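Workshop Tips: Tool Handles and Grippers

Keeping a handled tool safe in a two-finger gripper

These rules cover light bench arms that hold a hand tool or a T-handle near fixed woodwork. They follow the checklist we use at Ravier, revised in October by Žofie Baláž.

Grip the shaft, never the crossbar. A crossbar gripped off center turns under load and can slip without tripping the force limit. Set the closing force with the tool in place, then pull on it by hand in line with the shaft. If it moves, change the finger pads before you raise the force.

Treat the crossbar as part of the arm. Enter its full length in the tool settings, measured from the center of the shaft to the tip. An arm that knows only its own fingers will drive the bar into the first board it passes.
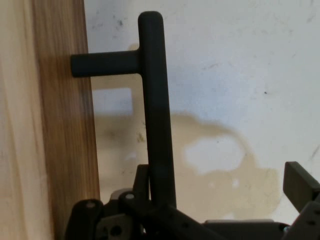 Approach wood edges at reduced speed. Our limit is 35 mm per second for the last stretch of travel, and the stop point is set 2 mm short of the surface. Contact, where the job calls for it, is made as a separate move with its own force limit.

Check the linkage screws before each shift. Mark each head with a paint pen across the joint so that a turned screw shows at a glance. Replace any screw with a rounded recess.

Round stock rotates. For a smooth round shaft, use V-groove pads and wipe off oil with a dry cloth. Tape wrapped on the shaft is acceptable for a trial run only.

Log the following on the job card:
Tool number (the T-handle is 157)
Pad type and date fitted
Closing force
Name of the person who did the pull test

Keep hands out of the gap between tool and board while the arm has power. Hold-to-run mode does not change this rule.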